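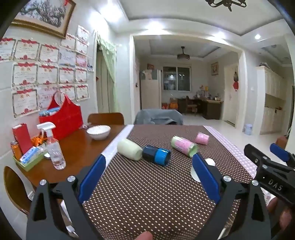 The Skellton automation group opened its home-handling project to visitors with a demonstration of how household tidying tasks are recorded for robot training. The project, called Rado, collects examples of everyday jobs done by people using hand-held grippers, and the recordings are later used to train a two-fingered arm. Work is done in furnished homes as well as at the group's own benches. A typical setup is a dining table under a polka-dot cloth with cylinders of several colours lying on it, a black gripper with blue finger pads held open over them, and a second one at the right. The operator picks up an item, places it and releases it, and each attempt is logged as a separate file.

Visitors were shown the full process over two sessions. The first covered the grippers, which have a pair of jaws worked by hand and a camera mounted to view the workspace. The second covered review, in which staff check each file for dropped items, blocked views and missing data before it is accepted.

Rado holds 3,739 accepted recordings. A further 442 were rejected at review, most of them for loss of position tracking near windows and polished surfaces. Rejected files are kept in a separate store and used to test changes to the tracking software, which is supplied by Lysenko.

Staff said round objects remain the hardest to handle. A cylinder lying on its side can roll when one pad touches before the other, and cloth can bunch under the fingers as they close. Operators are asked to approach at a low angle and to centre the item between the pads before closing. Flat items are being left to a later stage of the project.

The group also ran its arm on a bench at the site. It was given seven items to move from a mat to a tray and placed five of them without help. One was dropped short of the tray and the other was not picked up. The arm ran at reduced speed behind a barrier.

Dila, which builds the gripper linkages for the project, had spare parts on display and took questions on pad wear. Pads are replaced when the surface becomes smooth, and the colour has no effect on grip.

Recording will continue in kitchens and laundries. The next open session is planned for August, and bookings will be taken through the Skellton office.

2021-02-06
By the technology desk

This site uses cookies to measure traffic and remember your settings. By continuing to browse you accept their use.

Related items
Dila adds second assembly line for small linkages
Lysenko updates position tracking software
Warehouse sorting trial moves to night shift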